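August, late evening

I meant to write last night and fell asleep with the pen in my hand, so this is two days' worth squeezed into one. It has been hot in that thick, sticky way where you don't want to touch anything, and of course this is the week I picked to sort out the fabric. Everything I own that could be called cloth has been dragged out of the hall closet, including things I had forgotten completely, like the tablecloth from the Jarkesthorpe house with the gravy stain shaped like a boot. I held on to it for a good ten minutes, thinking about all those long lunches, and then I put it back in the closet. So much for being ruthless!

The trouble started with the letter from Bromeda about the quilt raffle. They want finished tops by the end of next month, and I said yes back in the spring, when the end of summer seemed a very long way off. The pattern I chose (in a fit of confidence) takes 163 squares, and as of this morning I had 94 of them cut. I know because I sat on the floor and counted them into piles, and then the fan blew two of the piles over and I had to count them again. Ninety-four both times, so at least I can still count.

I went over to the Hivden shop right after breakfast, before the heat got up, to see if they had any more of the pale yellow. They didn't. They had a yellow that was nearly it, and I stood holding it up to the door for so long that the woman at the register asked if I wanted a chair. I bought half a yard anyway, plus some thread I didn't need, and then I stopped at Mohammadi's for peaches and ate one in the car with the juice running down to my elbow. Best part of the day, probably.

When I got home I did the thing I had been putting off, which was the blues. I love blue and I always have, and I buy it the way other people buy milk. There are shirts I have been saving for their good backs, there are ends of curtains, there are pillowcases gone soft as butter. My plan was to go through it all properly, press what was worth pressing and let the rest go. I made tea, I put the radio on, I cleared off the big table, and I began very well. Then I found the old summer pajamas and had to sit down a while, remembering the screened porch and the moths. 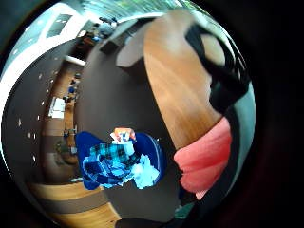 Checks are the hardest to part with. A plain blue can be replaced, more or less, but a good plaid with navy and that bright, almost swimming-pool blue in it never seems to come around twice, and once you cut into it you had better be sure. I am thinking of using it for the border. The pattern calls for a solid, but I have never been very obedient about borders, and a bit of plaid would wake up all those quiet squares in the middle. I also like having green outside the window while I work on blue. It makes me feel cooler, even if the thermometer says otherwise.

By four o'clock I had 3 bags for the church sale, tied up and by the front door where I can't get sentimental about them. I did untie one of them after supper, but only to check on a pillowcase, and it went back in.

Tomorrow I want to be cutting by seven, while it's still bearable, and I must call Bromeda and ask whether the backing has to be cotton. Also buy more peaches. There are two left and I know perfectly well I'll have one before bed.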